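Trollby hand-held gripper, two-finger

Part of the Trollby range from Rirkonel
Used for recording household and shop-floor chores by hand

Overview

The Trollby is a two-finger gripper that a person holds and operates directly. The operator does a chore with it, and the recordings are used to train a robot arm fitted with the same fingers. It is sold to labs, integrators and small manufacturers who want to find out which jobs an arm can take on in their own building.

It is a tool for collecting examples. It does not clean, sort or carry anything without a person holding it, and buying one will not give you a working robot at the end of the week.

What machines can do now

Customers ask us this more than anything else. Our view, from our own trials and from what buyers send back, is that picking up a known object from a known place is ready for daily use. So is moving parts between trays, provided the trays stay put. Loading a simple fixture works well on some lines and badly on others.

Household chores are further behind. Folding laundry is slow. Clearing a dinner table goes well until a thin glass or a wet fork turns up. Floors and walls look easy, but finding a small mark on a pale surface and knowing if it is dirt, a chip or a shadow is still hard for most systems.

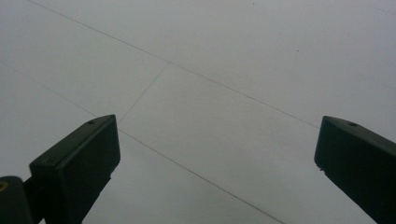 Trollby fingers open over pale tile. Two small specks show on the surface.

Wiping a tiled surface is a good first test. In our last trial, the trained arm completed 14 of 20 wiping runs without help. Most of the failures were missed spots near a seam, and in two runs the arm stopped short of the area altogether. A person with a cloth would have done better, and faster.

Where it fits

- Bench work with repeated pick and place
- Kitchen and bathroom tasks on hard surfaces
- Comparing operators on the same chore
- Early trials before an arm is ordered

It is not suited to heavy lifting, hot cookware or work under running water.

Specifications

Fingers: 2, plastic, dark green
Finger mounting: screw
Maximum opening: 71 mm
Operation: by hand
Compatible arm mount: Halonen adapter (sold separately)
Recording software: Wunimeck, one seat included

In the box

Gripper, one pair of spare fingers, hex key, printed setup sheet. The Halonen adapter and additional Wunimeck seats are listed under Accessories.

Care

Wipe the fingers with a damp cloth after use. Avoid solvents. Small nicks along the finger edges do not affect recording, but a cracked finger should be replaced before the next session - both sides together, so the pair closes evenly.

Ordering

Ships from stock. Replacement fingers are sold in pairs only.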